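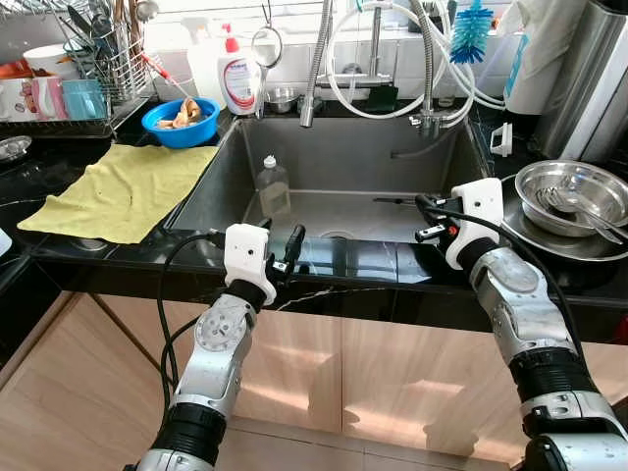

At the kitchen sink, with a deep steel basin and a black marble counter.

Member directory move: where we are

Tue 28 April
By Mio Kubo

Hi all - quick catch-up on the directory money and what it's bought so far. The short version is that people can log in, most of them can fix their own details, and I'm a lot less buried in address-change emails than I was at the last report!

The move from Drotano to Sallumora is done. Over 100 member records came across, and 22 of them landed with the street address jammed into the phone field (the old export had an extra column that I should have caught). I fixed those by hand over two evenings. Nine members had two accounts each, usually an old work email and a new home one, so I wrote to them to ask which to keep. I'm still waiting to hear from five.

Password resets are the sore spot. The reset email goes out fine, but the link dies after an hour and plenty of folks don't check their mail that often. I've asked Sallumora to stretch it to a full day. They said yes, then sent me a form, and the form is in your inbox because it needs the account owner to sign. Could you do that this week?

I also turned on the privacy settings, so a member can hide a phone number or home address from other members and still leave it visible to the office. I got this wrong the first time and hid everybody's from everybody, me included. It was back to normal by lunch.

Money: we're under on setup and a bit over on my hours, mostly those two evenings. I'd like to shift what's left from setup to cover it - the total doesn't change.

Still to do in May: the printable list, the emergency contact page, and a one-page how-to for anyone who'd like it on paper. The Onishi branch wants to try the how-to first, which suits me fine. Old logins get switched off once their comments are in.

Call me if you'd like to talk through the hours.

Mio

Recent updates
Picking a directory host: Plurneo or Sallumora?
Cleaning up the old Drotano export
Onishi branch: login help sessions
Who can see my phone number?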